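# Arm keeps knocking the neighbors over when it goes for one block — ideas?
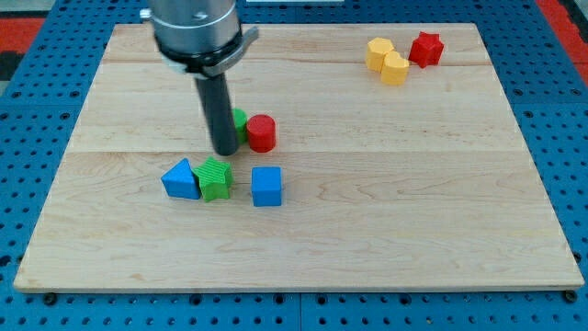 *Photo: Vasco Torres, shared workshop, April 2024*

**Vasco Torres**

Hi all! I've been building a little block sorter at our shared workshop and I'm stuck on the approach. The blocks sit on a maple board on top of the perforated blue table, and the arm comes straight down with that long black finger. With blocks out on their own, like the red star over on the right, I'm happy. With a group like the one on the left it's a mess — it goes for the red cylinder and the green one next to it gets shoved every time. I ran 80 picks in March and 18 of them ended with a neighbor on its side, almost all in the crowded spots.

Arm is a secondhand Brerov, the planning side is Zoston on default settings, and the board is an offcut from Zestivwood (lovely stuff, a bit slick). I've tried slowing the descent and it just knocks things over more slowly. Do I need a thinner finger, or is this a software thing? I'd love to avoid machining anything, I'm bad at it.

**figueiredo_shed**

Software first! I'd bet you're approaching every block from the same angle. Look at your two yellow ones, the heart is pressed right up against the hexagon, so there's one side of that heart you're never getting a finger down. Turn the wrist before you go down so you come in from whichever side is open. In Zoston I keep a list of allowed wrist angles and throw out any that pass too close to another block, then take whatever's left. If the list comes up empty, skip that block and come back once its neighbor has been moved.

Also your blue cube has bare wood between it and the green star, so do that one early. Easy ones first, the crowd thins out and the hard ones get easier. My own sorter went 241 picks without a spill after I changed the order, and I didn't touch the hardware (well, I tightened one screw).

Oh, and check your clearance number. Mine was set to zero for weeks. I was blaming the camera.

**plankandbolt**

put a rubber mat under them. 3 bucks at the hardware store. slick board = everything slides

**Vasco Torres**

Trying the wrist angle thing tonight, thanks! Mat is on the list too — though I'd have to redo my height setting, so maybe after.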